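Storage & Sorting > Toys > Your Questions

Sorting toy bricks in a metal bin: your questions
By Tatsuya Kuroda
Updated June

Do I really need a divided bin?
Probably not. Two washing-up bowls do the same job. A divider helps if you sort at a table and want one side for the muddle and the other for whatever has been checked. The Hisinora catalogue claims a divided bin "halves your tidying time", and I'd like to know who held the stopwatch.

Metal or plastic?
Metal lasts, but it's noisy and it marks. Sellers go quiet about the second part. Any painted finish will scuff where bricks are dragged over it, and I've yet to see a "scratch-proof" coating that deserved the name. If looks matter to you, buy plastic and put up with the bowing.

Is the Clenness toy spray worth the money?
I used up a bottle and couldn't tell the bricks from the ones I'd done with washing-up liquid. Draw your own conclusions.

Can bricks go in the dishwasher?
People do it. I don't, having had a few come out warped. Use lukewarm water, a drop of soap and a brush, then leave them on a towel overnight.

What sort of brush?
A round scrub brush with a long handle gets between the studs well enough. Special "brick brushes" are sold at twice the price, and the one Ó Briain sent me was a nail brush in a nicer box.

Should I sort by colour?
Only if you enjoy it. Finding a small dark piece among 648 other dark pieces is miserable. Sort by size first and see whether you still care about colour by Thursday.
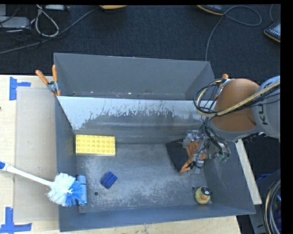 How many studs are on the big yellow brick?
It has 32, in four rows of eight.

Do big bricks need a box of their own?
I'd give them one. They take up room in a mixed tub, and small parts slide underneath and stay there.

What about labels?
Masking tape and a pen. The Cesadard label kit peeled off my tubs within the month, and the tape is still on.

Questions or corrections: use the contact form | © Tatsuya Kuroda | Back to top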